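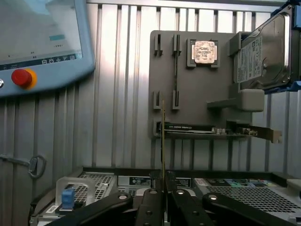

Kikent renewed for a sixth season, with a shorter run and a new home town

Fans of the small-town drama Kikent can breathe a little easier this morning, as the streaming service Prana has confirmed that the show will be back for season 6, and that nearly all of the regular cast has signed on again.

The new season will run to five episodes, down from the eight viewers have been used to, but each one will be longer than before, and the finale is planned at a generous 120 minutes (so clear your evening and put the kettle on!).
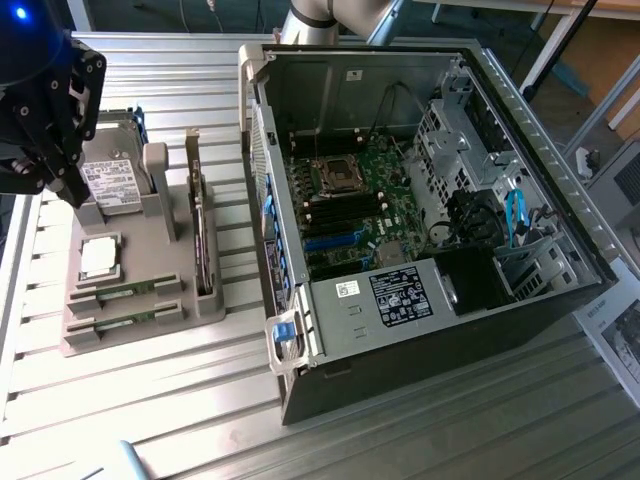 Production company Lapointe says the writers asked for the change themselves, wanting more room for the quiet family moments that people have always written in to say they love. Filming begins in June, and the crew will be moving to Enus, a pretty lakeside town that stands in for the sisters' childhood home after last season's fire at the bakery.

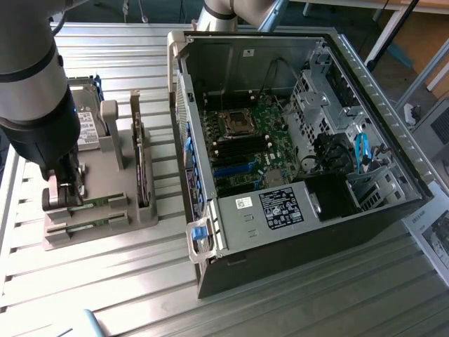
What we know about the story

Not a great deal yet, and we wouldn't dream of spoiling what we do know. The season picks up the morning after the wedding, with the lost letters finally out in the open and the two sisters still not speaking. Anyone who has fallen behind has plenty of time to catch up, as all 47 earlier episodes are still available on Prana. A release date will be announced once filming wraps.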